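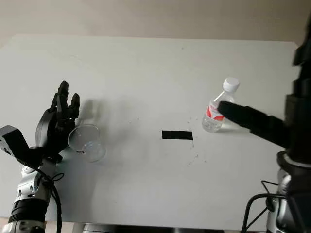

Project report: a small Bluetooth speaker from scratch
Submitted 2019-05-18

For my project this term I wanted to build a portable speaker that I'd really use, so I went for one that fits on a bookshelf and runs off a battery. I started in February with a used Grelis amp board, 2 small Dovine drivers and a lot of confidence (too much, as you'll see in the part about the case).

The first case was pine, and it buzzed on nearly every bass note. I blamed the drivers for a whole week – wrong! The back panel was too thin and I'd only glued it along three sides. I cut a thicker one, added a brace across the middle and stuffed some old pillow filling behind the drivers. After that I ran a slow sweep starting at 90 Hz, and the rattle was gone except for a tiny tick from the battery door, which I fixed with felt tape.

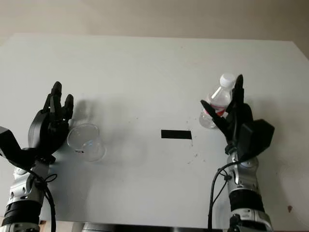 Why not just use one driver?
I tried it, and voices sounded fine, but I wanted real stereo for the songs I'd picked as my test tracks, and a single driver mixed everything into one lump.

For the listening test I got 28 people from my dorm to compare my speaker with my roommate's Genside, hidden behind a bedsheet. Most of them liked the Genside better for bass, and I can't argue with that. Mine did well on talk and acoustic guitar though, and I was pretty thrilled! I should have matched the volume with a meter instead of by ear, so please take those results lightly.

Battery life I only checked once, at medium volume, and it lasted through a full evening of studying. The charging port is still loose. I've ordered a new one from Grewal and will solder it in when it gets here – the wiring diagram and parts list are at the back.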